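Search this wiki Go Search

Flisteck comparison

The Flisteck comparison is a bench and room trial of hand-held gripper tools, carried out by the automation firm Rotik under the direction of Cengiz Ertürk. It set two finger designs, the Cliton and the Saraç, against each other on the same light gray body. Both are operated by a person in place of an arm, and the recordings are later used to train an arm controller. The trial takes its name from the software used to line up camera tracks from separate tools.

Background

Earlier Rotik tools used flat rubber fingers, which gripped boxes well but let round objects roll out at low closing force. The Cliton finger is a soft pad with a textured face. The Saraç finger has an open ribbed core and bends around the object as the load rises. Both fit the same mounting plate and can be changed with 2 screws.

Method

The trial had 6 operators. Each completed a set of pick, turn and place tasks with one finger type, then repeated the set with the other. The closing force was limited by a spring in the trigger linkage, and the same spring rate was used throughout. A grasp was scored as held if the object stayed between the fingers for 60 seconds.

Position was estimated from the wide-angle camera on each tool. Printed square markers gave the software a shared reference between views. Marker boards were shown to the cameras at several distances and angles during calibration.
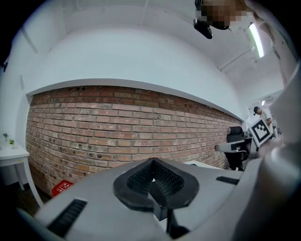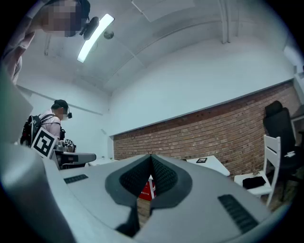 Calibration was repeated after every finger change. The fingers occupy a large part of the camera view, and a small shift in the mount changes the area of the room left visible for tracking. Tracks were rejected when the software lost position during a grasp, even if the object was held.

Results

A total of 424 grasps were accepted for scoring. The Saraç finger held round and tapered objects more often. The Cliton finger gave better results on thin, flat items such as cards and lids, where the ribbed core tended to fold before the edge was lifted. No clear difference was found for boxes.

Tracking loss was more common in fast wrist turns than in straight reaches, and was similar for both types. Ertürk attributed most losses to motion blur and recommended a shorter exposure time.

Limitations

Pad wear was not measured. Operators knew which finger was fitted, and all had used the Cliton type before. Results for the arm controller were left to a separate test, begun in April.

See also

Compliant finger
Fiducial marker
Wide-angle lens calibration

Last edited May 11, 2026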